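Home | Forums | Student Builds | Log in

Two-hand grasp demos, club project
2793 views · 11 replies

useck_lab: Both grippers on the rim of the teal piece, head view and gripper view. Goal is 280 demos by October.

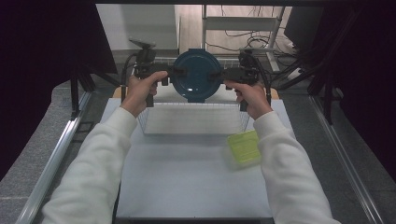
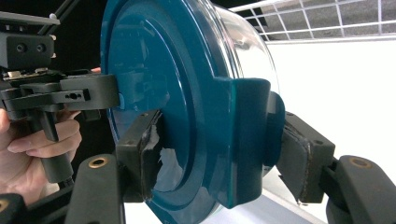

Teal part held between the two hand-held grippers.

zodham: Retape that finger – the edges are peeling.

imora14: Disagree. Change pads mid-set and the data splits.

zodham: Then retape and restart the set.

Related threads
Poojary pad material
Cable routing for hand-held grippers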